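Keeping two simulated arms out of each other's way: a reservation layer for your planner

Part 3 of the Tomutance notes, by Aishwarya Kurup
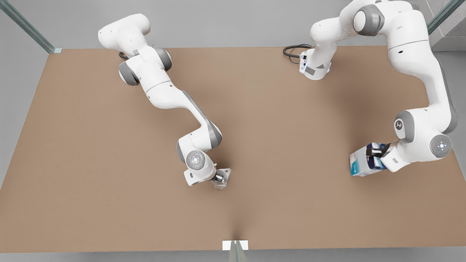 If you followed the first two parts, you already have a simulated cell with two arms at one table, each with its own planner, and each quite happy to pick something up and carry it somewhere as long as the other one stays home. In this part we let them both work at once. I put this off for months, partly out of fear, and I would like to save you some of that dread, so we'll go slowly and I'll tell you where I tripped.

You might ask why we don't simply plan for all the joints of both arms together as one big robot. You can, and for a short motion it works very nicely. My trouble was replanning. Every time one arm finished early, or a grasp came out a bit crooked, the joint planner threw away both trajectories and started over, and the arm that had been doing fine sat there waiting. Sudheer Varghese suggested I keep the planners separate and have them share a small table of reserved space instead, and that is what we'll build here.

What you need before you start

A working Tomutance install with the two-arm scene from part 2 loading without warnings. The Jorkedico collision checker, built with padding support turned on (it's off by default, so do check). And a little patience with the logs, which are chatty.

Step 1: Give the arms names and stick to them

Decide now that "left" and "right" mean the robot's left and right, and write that at the top of your config file in a comment. When you view the cell from across the table, the robot's right arm shows up on the left half of your screen, and sooner or later you will type the wrong one. I lost an entire afternoon tuning the speed limits of an arm that wasn't the one misbehaving.

In cell.conf, set:

arm_a.name = right
arm_b.name = left
naming_frame = robot

Step 2: Split the tabletop into cells

The reservation table doesn't need to be clever. We lay a flat grid over the tabletop and let each arm claim the squares it is going to pass over, with a start time and an end time for each claim. I use squares of 40 millimeters. Smaller squares gave me slower lookups and no better motion that I could see, and larger ones made the arms so polite that they hardly moved.

grid.cell_mm = 40
grid.origin = table_center
grid.height_layers = 2

The two height layers are worth having. The lower one covers the gripper and whatever it is holding, and the upper one covers the forearm and elbow. With a single layer, an arm reaching across the table claims every square beneath its long upper link, even when there is plenty of room to work under it.

Step 3: Attach the held object to the arm

This is the step people skip, and I say so with affection, having skipped it myself. Once a gripper closes on something, that something has to become part of the arm for collision purposes. A carton held at a tilt reaches well past the fingertips, and if your checker only knows about the fingers, the other arm may plan a lovely smooth path right through the cardboard.

Call attach_object(arm, object_id) as soon as the grasp is confirmed, and detach_object when it is released. Then ask for the swept footprint again, so that the reservation is made with the object included:

attach_object("left", held_id)
claims = footprint(plan, include_attached = true)
reserve("left", claims)

A word on see-through objects. In simulation the collision mesh is taken from the model file, so it makes no difference to the checker whether you can see through the thing or not. Your simulated depth camera may feel differently, depending on how the renderer handles transparency. If you estimate poses from rendered depth, test with a translucent object early - before you trust any footprint you get for it.

Step 4: Decide who waits

When both arms want the same square at overlapping times, somebody has to give way. I tried a fixed priority first, with the right arm always winning, and the left arm spent most of its life hovering. What works better for me is to let the arm with the shorter remaining path go ahead, and break ties by name so the result is the same on every run.

The waiting arm should stop outside the contested square and keep the reservation for where it is standing. That second half matters! A stopped arm still takes up space, and my first version cheerfully released everything the moment an arm paused.

policy = shortest_remaining
tie_break = name
hold_while_waiting = true

Step 5: Run it and read the log

Start with both arms holding something and a wide gap between them, then give them goals that cross near the middle of the table. You want to see a line for each claim, a line for each wait, and a matching line when the wait ends:

[reserve] right granted 115 claims
[wait] left blocked by right
[resume] left granted

If you get a wait with no resume, you most likely have a deadlock, where each arm is standing in a square the other one needs. Set deadlock_timeout_s = 3 and let the arm with the longer path back up to its last free waypoint. It looks a bit clumsy, but it gets things moving again.

If the arms never wait at all, check that both planners are writing to the same table. Mine were each writing to their own for quite some time, and I was very proud of how smoothly everything ran until the two elbows met.

The config files are in the Temholm folder of the repository, with the settings above already filled in. In part 4 we'll hand an object from one gripper to the other, and for that the reservation layer has to learn to let both arms into one square on purpose.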